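Cirndale Outdoor Forum > Sleep Systems > Pads
Felo 3-season pad: overnight pressure loss

nsandhu
Jun 16, 2018
Second Felo pad, same result. Inflated to firm at 9 pm, hip touching ground by 4 am. Low was 30 F. No bubbles in the bathtub test. Is this a valve problem or just cooling air?

ridge_lab
Cooling. Air you blow in starts near body temperature and contracts. Top it off after it has sat for an hour.

Fluto_user
Disagree. Contraction happens early and then stops. If it still holds you at midnight and not at 4, air is leaving. Check the valve flap for grit.

ridge_lab
The ground keeps cooling all night, so it doesn't stop at midnight. I camped at 3,153 feet in January on a Pasaribu pad with no leak and still added air twice.

Fluto_user
Added air twice and calls it no leak.

nsandhu
Flap looked clean. I can repeat the test indoors at constant temperature with 200 lb on it for 5 hours.

Sem De Haan
Do that. Put the weight on a board – point loads will stretch the baffles and confuse the result. Mark the pad height on a wall at the start. If it drops indoors, file the warranty claim and keep the receipt.

nsandhu
Will do. Thanks.
– Normand Sandhu
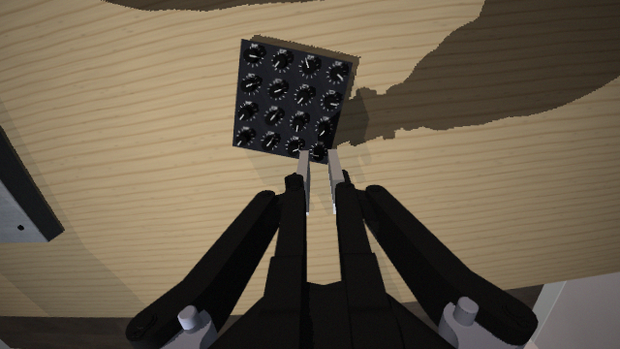 Similar threads in Pads
Felo valve flap replacement
Foam pad under an inflatable: worth the weight?
Patch kit glue dried out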